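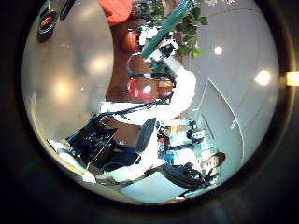
## The back room gets its turn

Every November I promise myself I'll sort out the back room at Meradbridge, and every November I buy another plant instead. Well, this year I've started! The brown wooden shelves came first, because I'd been shoving things into them since August and couldn't find a thing (my spare scissors were behind a bag of 1000 paper cups, of all places).

My rule is one compartment per evening. Everything comes out, the shelf gets a wipe, and only what I've used this year goes back in. The red and pink bits down the end can stay together, I like the colour. I'm on my second evening now and already have two boxes for the op shop.

The leafy green plant isn't going anywhere, though I might turn it a little so it's not leaning all over the shelving. And the white door needs a good scrub, which I'm saving for a rainy arvo.

If you've got a decent trick for keeping cables off the floor, please send it in. Mine still wander wherever they like.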